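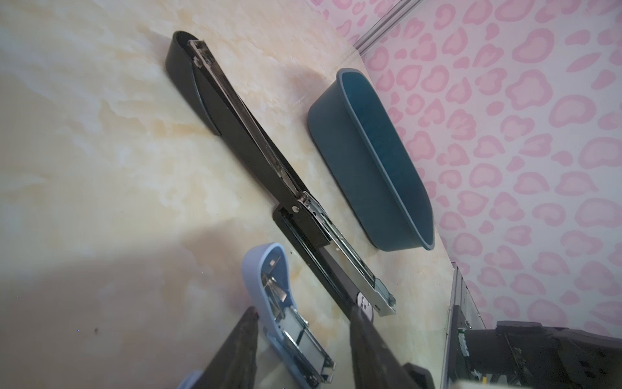 About Orlandini

Orlandini is a stationery and paper shop in Gorstead. We sell paper, envelopes, notebooks, pens, ink and the small things which every office needs and always loses. We also sell wallpaper and lining paper, and we bind documents in the back room. Our second shop, in Loltatthorpe, is smaller and has mostly school supplies.

Our family came to Gorstead from another country, and the business started with one counter and one shelf. At that time we sold only writing paper and envelopes. Customers asked for other things, we wrote their wishes in a book, and when the same wish appeared several times we ordered the article. We still keep this book beside the register. You are welcome to write in it, also if you do not buy anything.

What you find in the shops

The Gorstead shop has two floors. On the ground floor are the daily goods: copy paper, folders, labels, tape, glue, staplers and staples, scissors, calendars. Upstairs is the fine paper, in sheets, and you can take out the sheets yourself if your hands are clean. At present we have 121 kinds of sheet paper upstairs. Please do not be shy to ask for a sample. We cut a corner for you and write the name and the weight on the back.

The wallpaper is also upstairs, at the window side, so that you can see the colors in daylight. We keep small prints and large prints, and for many years we have had more small ones, as people here like to paper a closet, a drawer or the inside of a cabinet and leave the big walls white. Remnants are in the basket by the stairs and are sold by length.

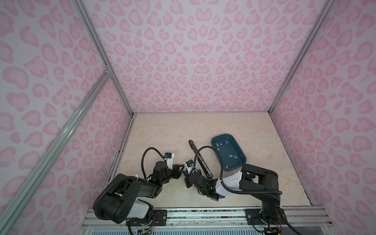
Pink rosettes on a pale lavender-white wallpaper, with a dark teal tray.

Our own notebook

The Flarneveck is the notebook we make ourselves. It has sewn pages and a gray cover, and it comes with lines, with squares or with empty pages. We started to make it for one customer, a land surveyor, who was not satisfied with any notebook that he could buy. He wanted a book that stays open on the knee. The first ones were not good — the thread was too thick and the spine made a noise — but he was patient with us and he still orders from us each spring.

Now we make 800 Flarneveck notebooks in a year. We do not plan to make more, as all of them are sewn in Gorstead and the sewing takes the time that it takes. In May they are sometimes sold out, when the students prepare for their exams. You can reserve a copy by telephone or in the shop.

Binding and printing

Students, clubs and small firms bring us their work for binding. We offer the simple comb binding, the thermal binding and the hard cover with cloth. The simple bindings are usually ready on the same day when you come before noon. For the hard cover please allow four working days, and in the exam season a little more. Please look through your pages before you give them to us. We bind them in the order in which we receive them, and if page 30 stands before page 29, it will stay like this forever.

We print visiting cards and invitations in small quantities. We do not print photographs or posters. The copy shop across the square in Gorstead does this well and we gladly send you there.

For schools and offices

Schools in both towns can order by list. The teacher gives us the list before the summer vacation, and the parents collect a packed bag with the name of the child on it. Offices can open an account and pay at the end of the month. Delivery within Gorstead and Loltatthorpe is free of charge for account customers. We drive in the afternoon, starting at 2 p.m., and orders that reach us in the morning go in the same car.

If an article was not right, bring it back with the receipt. Cut paper and cut wallpaper we cannot take back, with the exception of a fault in the material.

Working with us

We are a small team and most of us have stayed a long time. Everybody works at the counter, also the people who bind and the people who keep the accounts. We think it is good when the person who orders the envelopes also hears what the customers say about the envelopes. From time to time we look for help on the weekend and before the start of school. A short letter is enough, and you may write it by hand.

Visit us

Gorstead: ground floor and upper floor, entrance from the square. The upper floor has stairs only. If stairs are difficult for you, tell us at the counter and we bring the sheets down to the table.
Loltatthorpe: ground floor only, next to the bus station.

Both shops close at 4 p.m. on the day before a public holiday.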